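Speaker notes: Getting a road car ready for standing-mile runs
Zdislava Šindelář, Multhorpe Motorsport Club, 28 minutes plus questions

Slide 1. Intro
Say who I am. Three seasons of standing-mile events in the Trudeck coupe, all on the old airstrip at Multhorpe. Car is registered and drives to the event. Weighs 3,682 pounds with me in it and a half tank.
Ask for hands: who has done a mile event before? If most have, skip slide 2.

Slide 2. How the day runs
Tech inspection opens at 8. Driver's meeting after that, then a slow familiarization pass for everybody. You stage, you leave on the marshal's wave, and your speed is taken at the far end. Stay right after the lights and use the return road. Reaction time doesn't count, so leave gently.
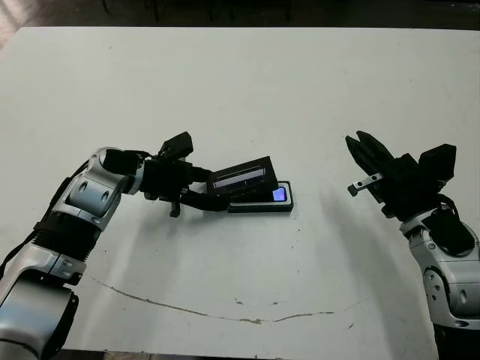

Two arms over a white tabletop.

Slide 3. Tires
Spend the money here first. Check the speed rating, then the date code. Inspectors will look at both. Bring your own gauge and set pressures in the paddock, in the shade if you can find any. I run metal valve caps and steel stems. Rubber stems can bend outward at speed and leak.
Mention the Kesum tires I took off after my first season. Plenty of tread, but too old to pass.

Slide 4. Keeping the nose down
The coupe got light in the steering on my second visit. What I changed, in order: front ride height down 8 millimetres, undertray bolted on properly, grille opening partly blocked. Change one thing between runs and write it down. Watch coolant temperature after blocking the grille. Mine stayed in range in May but I would not try it in July. 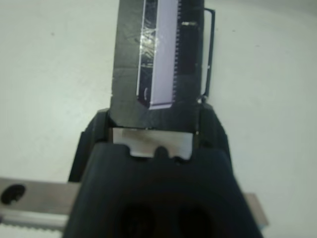

Slide 5. Brackets and fasteners
The undertray hangs on six brackets, and I got the first set wrong. They were plain flat plate with straight edges and they fouled the bolt heads on the subframe. What you want is closer to the silvery plate in that last photo, where the lower edge is notched and the outline goes around the bump in front of it. Same idea with a bolt head. File the inside corners of the notch round or they will crack. Halás sells blanks if you don't want to cut your own, up to 300 millimetres long.
Pass the cracked bracket around the room.

Slide 6. Questions
Likely ones: insurance (call your broker before you enter), helmets (check the label against the rule book), whether an automatic is fine (yes).
Entry forms are on the table by the door. Get the bracket back before people leave.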